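About Plisance

We're a small record label, and I'm the one who answers the email.

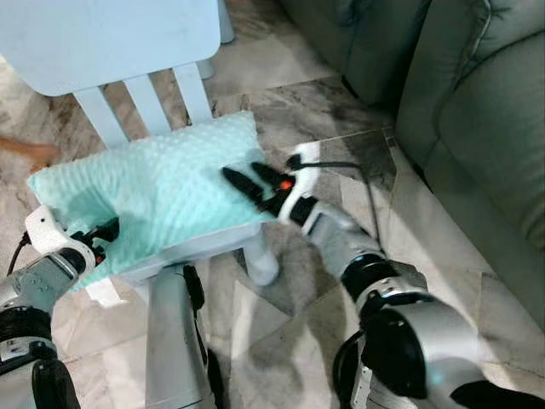

Renata Zieliński told me the old version of this page sounded like a bank had written it, and could we please just say what kind of music we put out. Fair enough! We put out chamber jazz, slow folk, a bit of solo piano and one very loud brass record that I still love and that sold terribly.

I'm Ayane Amano. I started Plisance with Junpei Fukuda after we'd both spent years playing on other people's albums (me on clarinet, Junpei on upright bass) and wondering why the quiet takes always got thrown away. Our first release was Junpei's own trio, Gunon, recorded over three nights in a rented hall in Pornbridge with the heating turned off so it wouldn't hum on the tape. We pressed 1,437 copies. I wanted 1,500, but the plant ran short of sleeves and we took what they had – I still have the last one, with a bent corner.

These days we release up to three albums a year. Kamol Sangkhawat mixes nearly all of them and has very firm views on reverb, most of which I've come around to. Minoru Yoshida does the sleeves and the mail orders, so if your parcel came with a handwritten note in green ink, that was Minoru.

Artists ask about money first, and they should. We split everything down the middle after pressing costs, you keep your masters, and there's no option on the second record. If you want to go somewhere bigger after one album with us, go, and send us a ticket to the show.

Next up is Yagi, a duo for voice and accordion, out in September on vinyl and download. It runs a shade under 60 minutes and Kamol is still fussing with track four.

Demos are welcome all year. Send a link to two or three songs, please, not the whole album, and tell us where you play live. I listen to every one, usually on the train, and I do write back – slowly in the summer when we're all out on tour.

Page updated May 2, 2026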